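The two-arm kit from Brimgate, three weeks in

A few of you wrote back after the last issue asking whether I'd got my hands on the Brimgate two-arm home kit yet. I have! It came in July, in two crates, and I've had it working on bedrooms ever since, because bedroom chores are the thing Brimgate talks up most on its order page.
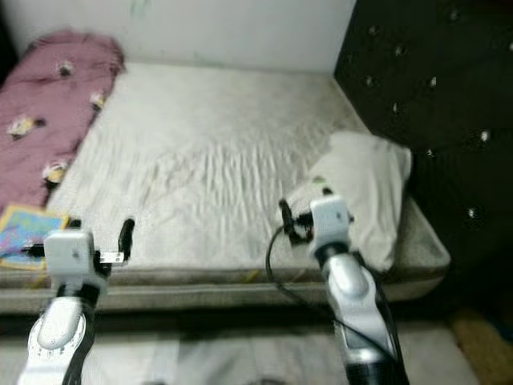
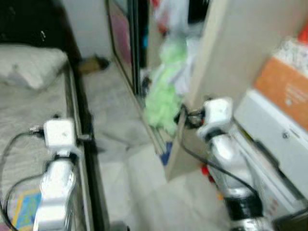
So, first impressions. The arms are lovely to be near. They're quieter than my old Wuyts pair (which sounded like a coffee grinder whenever both elbows bent at once), and the setup took me one long afternoon with a pot of tea. The printed guide is decent up to page nine and then gets a bit dreamy, so do yourself a favor and use the online one for calibration. I skipped the second calibration step, thinking I knew better, and spent the evening wondering why the left arm kept stopping a finger's width short of everything I asked for.

Teaching it a chore is the part you're paying for. You run the move yourself with the hand controllers, over and over, and then let the software chew on it overnight. Brimgate suggests 500 runs for anything involving cloth. I did 1047 on blanket folding before I was happy, and I'd call the result a fold my mother would redo. Pillows went much better. Push, grab a corner, drag, let go: it had that down inside a weekend, and I still get a silly grin watching it.

Cables are my main gripe. They run on the outside of the arms, and you do have to think about where the slack goes every time you change jobs. Fumiko Sekiguchi, who has had the same kit since spring, sent me her fix, a couple of soft fabric ties near the wrist, left loose enough that nothing pulls when the arm turns. Mine have been on for a week and I've stopped fussing over it.

The other thing is reach. If you've got a wide bed pushed up to a wall, the far side is a stretch, and you'll want to think hard about where you park the base before you record anything. Move it later and you'll be recording again. I asked Lukian Yatsenko at Brimgate about this and he says a longer forearm is being tested, no price yet. I'd wait for that one if your rooms are big.

Support has been great, by the way. I wrote in at nine at night about a gripper that wouldn't open all the way and had a reply before breakfast, with a new settings file attached. It worked first try!

Would I buy it? For a workshop or a small lab, yes, and I'd take the service plan for the first year. For a regular home I'd rent. Remside has 2 kits on its loan list, and Tahsin there will walk you through the first session if you ask nicely. Bring your own blanket.

Next issue I'm hoping to get to the Sitby gripper pads, which several of you swear by for thin cotton. If you've tried them on fitted sheets, please write and tell me how you got the corners to stay put.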